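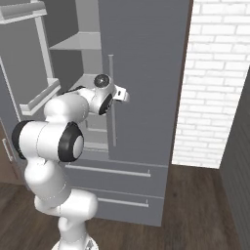 Preguntas frecuentes sobre la masa madre y los desayunos del club Jernader

Buscar en las preguntas... Ir

¿Necesito experiencia para apuntarme?

¡Ninguna! La mitad de la gente que llega al taller no ha encendido un horno en años, y es un gusto verla marcharse con su primer bote de masa madre bajo el brazo. Empezamos por lo más básico: harina, agua y paciencia.

¿Qué harina uso para arrancar el fermento?

Centeno integral, siempre que puedas. Fermenta con una alegría tremenda y perdona muchos despistes. Mezcla 50 gramos de harina con 50 de agua templada, tapa el bote sin cerrarlo del todo y repite cada día, tirando antes la mayor parte. Cuando doble su volumen en unas horas, ya puedes pasarte al trigo si lo prefieres.

Mi fermento huele a acetona. ¿Lo tiro?

¡Ni se te ocurra! Tiene hambre y nada más. Dale dos o tres refrescos seguidos y volverá a oler a yogur y a manzana. Si ves moho rosa, naranja o con pelillos, entonces sí: a la basura y a lavar bien el bote.

¿Qué hago con el descarte?

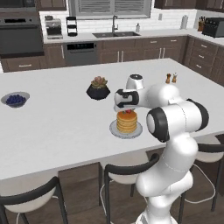

El descarte es mi parte favorita de todo esto y me da mucha pena que haya quien lo tira por el fregadero. Sirve para galletas saladas, gofres, rebozados, bizcochos... y, por supuesto, para tortitas. Una pila de cinco o seis, bien doradas y con una fresa encima, es el desayuno que más nos piden en el club. La receta de Magdolna Erdős lleva 300 gramos de descarte, un huevo, un chorrito de leche, una pizca de sal y media cucharadita de bicarbonato, que se echa al final – verás cómo sube la mezcla en el cuenco.

¿Puedo dejar la masa en la nevera toda la noche?

Puedes y debes. El frío frena la levadura más que las bacterias, y de ahí sale ese punto ácido tan rico. Con 16 horas el pan tiene un sabor estupendo y la masa se greña mejor, porque está firme cuando pasas la cuchilla.
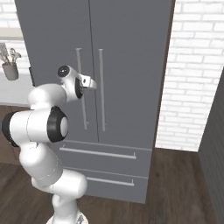 Si tu nevera enfría poco, acorta el tiempo o coloca el banetón en la balda de abajo. Jenő Gál mete un termómetro en un vaso de agua y lo deja allí hasta el día siguiente; desde que me lo enseñó, hago lo mismo. La masa va directa del frío al horno, sin atemperar.

¿Y si me voy de vacaciones?

Guarda el fermento recién refrescado y bastante espeso. Aguanta dos o tres semanas sin problema. Para ausencias más largas, extiéndelo en una capa fina sobre papel de horno, déjalo secar y rómpelo en escamas. ¡Yo he revivido escamas de hacía más de un año!

¿Con qué fruta acompañáis los desayunos?

Con la que haya. En mayo mandan las fresas, y las preferimos sin cocer: lavadas con el rabito puesto, para que no se llenen de agua, y bien secas. Con las más maduras hacemos una compota rápida, con limón y muy poco azúcar.
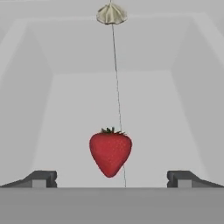
Fresa roja con sus hojitas verdes.

¿Dónde os reunís?

En el local de la calle Gristidmont, planta baja. Orsolya Sárközi abre la puerta a las nueve y el café suele estar listo poco después. Trae delantal y un bote de cristal con tapa.

¿Hay que llevar horno o amasadora?

No, por favor, que no cabemos. Amasamos a mano con pliegues cada media hora, y el pan se hornea en casa.

Contacto: Levente Antal, club Jernader | © Club Jernader | Última revisión: 10/12/21 | Volver arriba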